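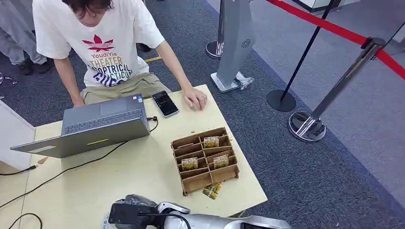
Work table with laptop and phone, Erdős Room

VONSTEAD READING HOUSE
Ground Floor Safety Walk-Round, with Comments
Date of inspection: 23/06/2023
Areas covered: front hall, Erdős Room, back stacks, kitchenette

Thank you, as always, to everyone who made way for me and my clipboard, and who answered my questions so patiently. Items are marked OK, ATTENTION or ACTION. An ACTION item needs doing before the summer reading program opens. ATTENTION can wait a little, but please don't let it wait forever (I will ask again in October, and I have a good memory for this kind of thing!).

EXITS AND WALKWAYS

1. Front door opens fully from inside without a key: OK
It still groans on the last few inches, as it has for as long as I have been coming here, but it opens freely and closes by itself.

2. Back door and path to the gate: ACTION
The door is fine. The path is not. The rose bush has had a wonderful spring and is now leaning right across the way out at face height, thorns and all. I would hate to see it cut to the ground, so a good trim and a length of garden twine will do nicely.

3. Exit signs lit: ATTENTION
Front hall sign is bright and clear. The one at the end of the back stacks flickers, which usually means the lamp is on its way out. Please order a spare now and keep it in locker 43 with the others.

4. Walkways in the back stacks: OK
Much better than last time. I could push a cart from one end to the other without moving a thing, and the step stool was hanging on its hook where it belongs.

SHELVING

5. Tall cases fixed to the wall: ACTION
The new donation brought in over 3000 books, which is marvelous news, and most of them have gone onto the tall cases along the north wall. Two brackets on the case nearest the window have worked loose. Please move the atlases and bound magazines down to the bottom shelves today if you can, then have the brackets refitted into solid wall. I know the atlases look handsome up there.

6. Shelf edges and labels: OK
No splinters, no curling tape. The new large-print labels are a pleasure to read without my glasses.

ELECTRICAL

7. Wall outlets and cover plates: OK
All snug, no marks or cracks. The plate by the window seat that I grumbled about last year has been replaced, and I am grateful.

8. Chargers and extension cords: ATTENTION
A friendly word to everyone who brings a laptop: run your cord along the wall and not across the path to the door, and take the charger out of the outlet when you pack up. The short brown extension cord in the front hall is too old for this sort of use and should be retired.

9. Portable heater, stored: OK
The small 500 watt heater is put away for the season, clean, with its cord loosely coiled. When it comes back out, it goes straight into a wall outlet, never into a power strip.

FLOORS
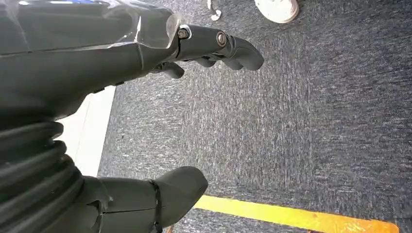
Floor check: carpeted area

10. Carpet: ATTENTION
I know carpet is not exciting, but it is where most of our stumbles begin. Walk the edges and seams slowly, in soft shoes, and press down any place that gives underfoot. There is a lifted seam near the hall doorway that wants gluing before it gets any longer. Fesura did the last deep clean and left a tidy note of the spots they couldn't shift. Those are only a matter of looks and can stay.

11. Entrance mat: ACTION
The rubber backing has gone hard and the mat slides when you step on it. Please replace it with a heavier one. The nice striped mat can retire to the shed.

KITCHENETTE AND FIRE SAFETY

12. Extinguisher in place, gauge in the green: OK
Tag is current. The next service is due in October.

13. Smoke alarm test: OK
Loud enough to be heard in the back stacks with the door shut. My apologies to the chess players.

14. Kettle and toaster: ATTENTION
The crumb tray was, let us say, generously filled. Empty it weekly, and pull the toaster forward from under the cupboard before using it.

15. First aid box: ACTION
Out of small bandages, and the burn gel has passed its date. Everything else is there.

FOLLOW-UP

Please enter each finished item in Canodeck under "Ground Floor" and add a line saying what was done, even if it was only a squirt of oil. The paper copy goes in the blue binder by the front desk. I will come back to look at items 2, 5, 11 and 15, and I'll bring the twine for the roses.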